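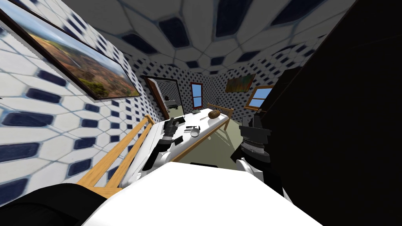 Both arms over the table in the sim, head cam view. Day two of the gripper thing.

October, past midnight already. Tea gone cold, writing this fast before I forget which run was which.

So. Got the Milholm build loading finally. Spent the whole morning on the stupid license file, which was in the wrong folder, my fault, I moved it last week and wrote it down nowhere. After that it came up first try and I lost my excuse for not starting.

Plan was simple. Same room, same table, same junk on the table, swap what's on the end of the arms and change nothing else. Vernton fingers first, then the Emorach pair. Catacutan controller for both. I wanted to be able to say by the end of the night which one we order and I can't, not yet, but I'm closer.

Vernton notes while they're fresh:
closes nicely, slow at the very end of travel
force reading jumps at contact then settles, have to filter it
fingertip pads too slick in the default material, friction value looks like somebody guessed
opening width is plenty for everything except the big brown thing lengthwise

Emorach:
faster. Much faster. Also twitchy — overshoots when I step the target, then hunts
wrist collides with its own forearm in the collision mesh if I roll past a certain point, even tho there's a visible gap
liked the feel of it on thin stuff

The twitchiness may be the controller and not the hand. Catacutan ships with gains meant for something heavier I think. Dropped the proportional gain, got rid of the hunting, then it was lazy and missed the timing. Brought it half way back. Better. Didn't save that config. Of course I didn't. Retyped it from the terminal scrollback at eleven at night with one eye shut.

Max steps is at 4000 per episode and that's too many for a plain pick, the log gets huge and the last part is the arm hanging there waiting. Cut it tomorrow. Or put in an early stop like a grown up.

Did 26 tries before dinner, and then found the seed wasn't fixed for the first batch so half of it can't be compared to anything. Not throwing it out, moving it to the scrap folder. I'll look at the failures anyway, failures are still useful to look at. Dinner was toast.

The glass ball is the worst object in the set. Depth goes straight through it. I keep the ball in anyway because whoever buys the real arms will put a bottle in front of them on day one and ask why it can't see it. Tried segmenting from color only, no. Tried hard coding its height, which works and is cheating. Left a note in the file that says CHEATING in capitals so I don't forget and show it to anyone as a result.

Thin stick is the second worst. Grasp planner wants to come straight down and the fingers want to touch the table before they touch the stick. Added a small offset. Then it closes on air. Took some off the offset. Table again. There's a number in the middle somewhere, I just haven't hit it.

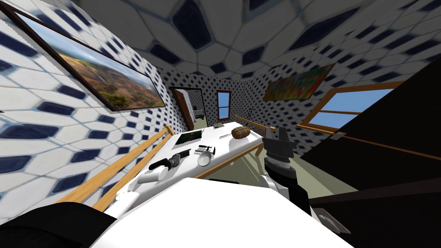

Cameras is where I lost the evening. The wide lens model on the head is nice for coverage and awful for anything needing a straight line. I want it wide, I do, because with the narrow one I kept losing a hand whenever it moved off to the side. But the ceiling comes out bulging and the hexagons on the left wall get dragged into long bands, and my undistort step was tuned on the old lens so it fixes the center and makes a mess of the corners. Need to redo the calibration with the board pushed right out to the edges. Also the big dark piece of the robot on the right eats a chunk of the picture. It covers part of the big window, fine, who cares about the window, but I do care what happens when an object ends up over there. Could mount the camera higher. Could tilt it. Could mask that area and stop feeding it to the network. Masking is cheapest, so masking first.

Tile pattern stays for now. High contrast is good for tracking and I was sick of plain gray walls. Gives me a bit of a headache after an hour though. Wondering if the feature matcher is locking on to the wrong cell when the head turns, pose drifted sideways twice and both times it drifted by what looked like one tile. Check that. Actual measurement, not squinting.

Where I'm leaning: Emorach hand if I can get the gains right, Vernton if I can't. The Vernton is boring and I mean that as a complimnt. Price is close enough that it doesn't decide anything.

Tomorrow:
fix the seed, FIRST
save the config with a name a human can read
recalibrate the head cam
friction on the Vernton pads
early stop
email Milholm about the collision mesh, be polite
buy milk

Back hurts from the chair. Leaving the overnight batch running with the Emorach pair and the half way gains. Fan's loud. Bed.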